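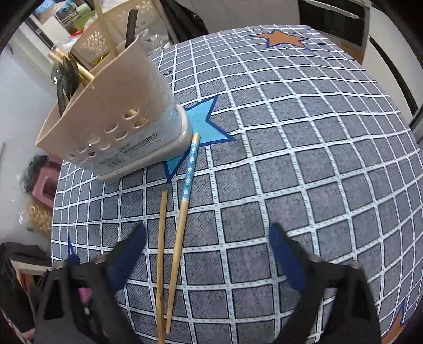
Chopsticks

Chopsticks are a pair of thin sticks used for picking up food. People in China, Japan, Korea, Vietnam and many other places eat with them every day.

Many chopsticks are made of wood or bamboo. Others are metal or plastic. Some are plain, and some have flowers or other patterns on the top half. The bottom half is often left bare, and that is the end that touches the food. It is usually thinner than the top.

How do you hold them? Rest the first stick between your thumb and your hand. It stays still. Hold the second stick like a pencil. This one moves up and down to pinch the food.

Start with something easy, like a big piece of carrot. Noodles and peas are harder.

Setting the table
Lay the two sticks side by side, with the thin ends together. Don't stand them upright in a bowl of rice. In Japan and China that is bad manners.

After the meal, wash the sticks and let them dry. A holder with holes in it lets the air in.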